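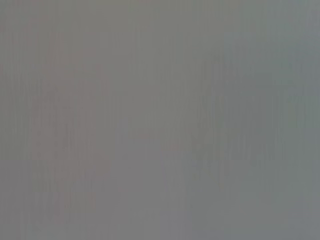
October 12, 2026

The reorganization of the linen closet at the Palumbo house is now complete, apart from the top shelf. I undertook the work over two evenings, with the assistance of my neighbor Debora Fabbri, and record the arrangements here for readers who wrote to me after the February entry on the pantry.

All items were removed and sorted by room. Bed sheets were folded to the width of the shelf and stored in sets, each set placed inside one of its own pillowcases. Towels now occupy the two lower shelves, where guests may reach them without asking. Tablecloths remain a difficulty. The longest measures 2685 millimeters and creases badly however it is folded, so it has been rolled around a cardboard tube and laid at the back.

Blankets intended for winter were aired before storage. Mrs. Fabbri recommended cotton bags over plastic boxes, and her advice was followed. The bags measure 700 millimeters across and hold one heavy blanket each.

Items no longer required were set aside for Lucrezia Galli, who has agreed to take the older towels for her dogs. Three unmatched pillowcases are still awaiting a decision.

The top shelf holds curtains from the previous apartment. They will be measured against the study windows next week, and any that do not fit will be given away.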